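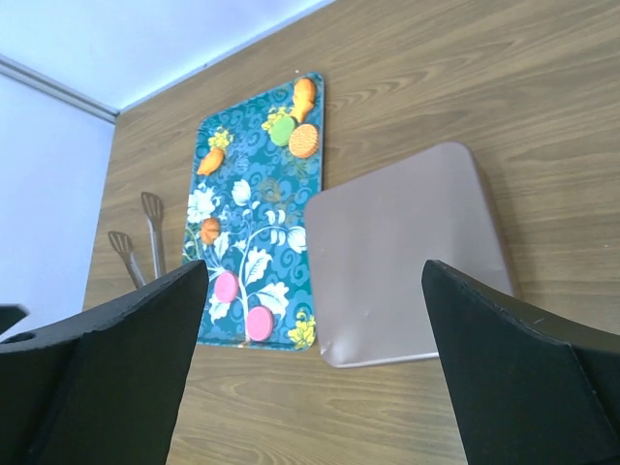
June, evening

Today I did again the small tea set of the playroom, and I think I am now more patient with it than I was in winter. The toy food had got mixed up with everything else after the open day in Nendham. I found the carrot in a shoe bag and the orange drumstick under the radiator, together with a pencil which I had been missing for a long time. I washed the pieces in the small sink and left them on a towel while I drank my coffee.

The tray I like very much. Radwa Benkirane bought it from Tawfik, the shop near the station in Gengate, and she paid 4 pounds for it. At first I found it too busy for children, with all the clouds and the white leaves and the yellow flowers. Now I think the children like it for this same reason. One small boy in the spring always put his cracker on a flower and would not eat, I mean pretend to eat, until it was there.

I tried first with the cookies only, because the meal looks calmer when all the things are flat. Then I missed the carrot. A meal of biscuits is not a meal, my mother would say — she put a carrot next to everything.

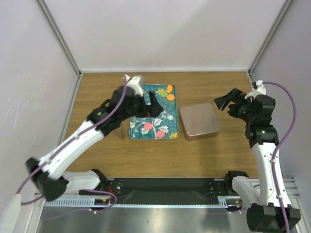

The teal tray, and the metal box to the right of it.

The box is the part I am still not sure about. Ismail Farouk says that the food should live in it, so that the game has a beginning: open the lid, take things out, lay the tray. I agree with him about the beginning, but the lid is stiff for small hands, and when it falls on the table the noise is terrible. I wrote to Dramby, where we buy the cushions, to ask if they have felt dots. They have, in packs of 40, so I will have dots until I am old.

I also wrote a new list for the cupboard door, in big letters. I had to look up whether it is "drumstick" or "drum stick". The dictionary says one word.
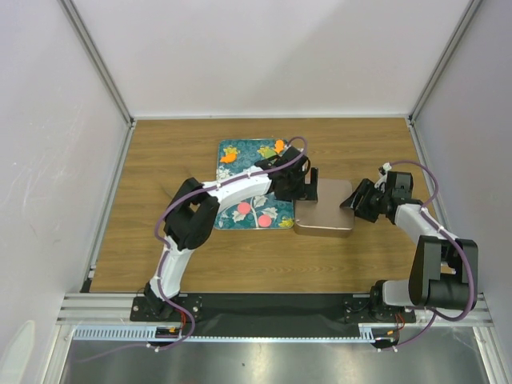
Where should the box stand when the children come?
Next to the tray and on the right, so that the lid can be put down on the free side. For a left-handed child I will change it over.

Tomorrow I must ask Radwa about the second tray, and bring back the towel. Bed now, it is late and the window is still light.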